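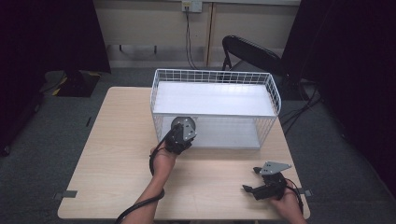

August, after the game at Barnwood

We lost to Drekdale, 6 to 5, in overtime. I played well in the first period, then my legs were gone.
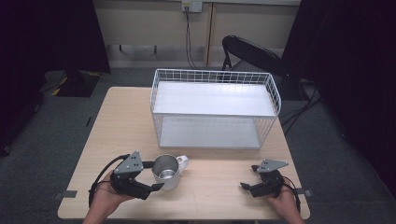
White basket on the table.

The coach changed our line two times. I don't understand why - we had the puck more than they did. 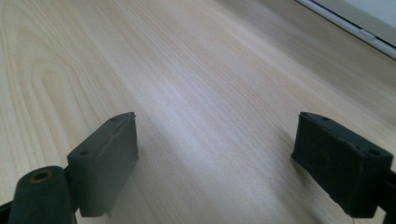 In the third period I missed an open net, and I still see it when I close my eyes. 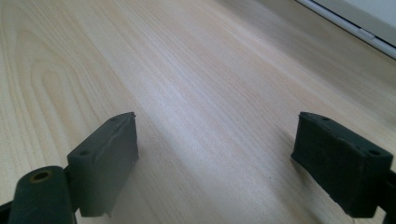
Shenoy told me on the bus that one miss is only one miss, and that I should shoot sooner. I will try it at practice.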